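The Long Goodbye to the Village Shop

Calcombe still has one. Just. You come down the hill past the chapel, the road pinches, and there it is on the left with the bell over the door and a hand-lettered card about eggs. Open at seven. Shut at one for lunch, which drives the newcomers mad.

I went in September, meaning to stay an hour. Stayed two days.

The question I had been sent with was simple enough. Why do some places hang on to a general store and others lose it overnight? Calcombe has 258 people on a good count and a shop that turns a small profit. Rillden, five miles up the valley, is twice the size and has had nothing since the spring before last. Same buses. Same supermarket vans crawling the lanes. Same weather, God knows.

So what gives.

Start with the stock, because everyone in the trade starts with the stock. A general store used to carry the lot. Lamp oil, needles, bacon, boot polish, a tin of something for the dog. The old ledgers at Calcombe go back generations and they are wonderful reading - string by the yard, vinegar from the barrel, one customer who bought a single candle every week for what looks like an entire winter. Nobody would run a shop that way now. Too slow, too much money sitting on the boards doing nothing.

Except Calcombe sort of does. There is a front half, which is milk and bread and papers, and a back half, which is everything else. Greeting cards. Fuse wire. Seed packets. Presents, for when you have forgotten a birthday and the last bus has gone.
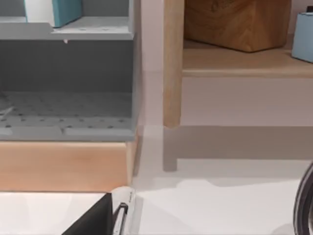
The back half barely pays. The owners told me so without any fuss. On paper you would rip it out and put in a second freezer, and a consultant who came through a few years ago said exactly that and charged them for it. They didn't do it. Their thinking: people come for the odd thing they can't get anywhere else at ten past five, and they leave with a loaf and a pint of milk. Take out the odd thing and the loaf goes too.

Rillden took the freezer. I don't want to make too much of this. There was a rent rise as well, and a burst pipe, and a bad couple of winters. But the woman who used to run it said on the phone that the day she cleared the shelves of what she called the bits, the chat went out of the place. Folk came in, paid, left. Then they came in less. Then they ordered it all on a screen and waited for the van.

She works in a garden center now. Likes it. Sleeps better, she said.

There is a figure that gets passed around in these conversations, usually late in the evening, that a shop like this needs 13 regulars who spend real money every week and the rest is gravy. I have no idea where it comes from. I asked three shopkeepers and all three had heard it and none could tell me who from. They all beleived it though.

What the regulars want is the other half of it. Not low prices - they know it is cheaper at the big store and they will tell you so to your face, while handing over the cash. They want it open. They want the same person behind the till. In Calcombe the counter doubles as parcel desk, lost property and the place you leave a key for the plumber. None of that shows up in the takings. All of it shows up in who walks through the door.

Morning is for papers and prescriptions. Mid-morning is dead. Then school lets out and it is mayhem for a quarter of an hour, coins everywhere, coats half off, a queue back to the potatos. Then the commuters. Then a strange slow half hour before closing that I liked best of all, when the ones who live alone come in for one item and take their time about it.

I watched a man spend ten minutes choosing between two kinds of mustard. He has bought the same one for years, I was told after.

Suppliers are the real headache. The big wholesalers have minimum orders that would fill the back room to the ceiling. Belkadi, the family cash-and-carry most of the valley uses, still splits a case if you ask nicely and turn up yourself. That means a van, and a 5 a.m. start, and a whole morning gone once a week. If Belkadi ever stops, said one shopkeeper, I stop. No drama in the voice at all. Just a fact, like the tide.

The gifts and housewares come from further off. Flirnitz does a catalog twice a year, thick as a phone book, and choosing from it is an event. The Calcombe pair sit down with it after closing, with a pot of tea, and argue. She goes for useful. He goes for shiny. They each get a veto and they both use it.

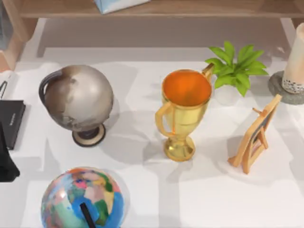 Margins on that side are better than on food, much better, but the money comes in lumps. Nothing for weeks, then a rush before Christmas, a smaller one for Mother's Day, a blip at the end of the school year when everyone wants something for a teacher. You buy in July for December and you guess. Guess wrong and you are looking at the same row of mugs until you hate them.

They have been guessing for 23 years. Wrong plenty of times, they say. There was a year of wind chimes. We don't discuss the wind chimes.

Could Rillden come back? Some people there think so. There has been a meeting, and a second meeting to discuss the first one, and a fair bit of money pledged on slips of paper. The old premises are still empty, the sign still up, faded to the color of weak tea. Someone has been cleaning the windows. I could not find out who.

The sums are tight. Rates, power, insurance, a wage for somebody, and the card machine taking its slice off every pack of gum. A shop owned by the people who use it can get by on less profit but it can't get by on none, and the early glow wears off. I have seen two of these open with bunting and close with a note on the door. I have also seen one sail through its first bad winter because a few dozen households simply decided to buy their bread there and kept on deciding.

Back in Calcombe the owners would like to retire. Not yet, but the stairs are getting steeper and the 5 a.m. van run is no fun in sleet. Their kids have jobs in the city and are not interested, and were polite about it. The building would make a very nice house. They have already had two letters from agents saying so, both in the drawer under the till, unanswered when I left.

I bought a paper and some fuse wire on my way out. It was just before one, and the blind was already halfway down.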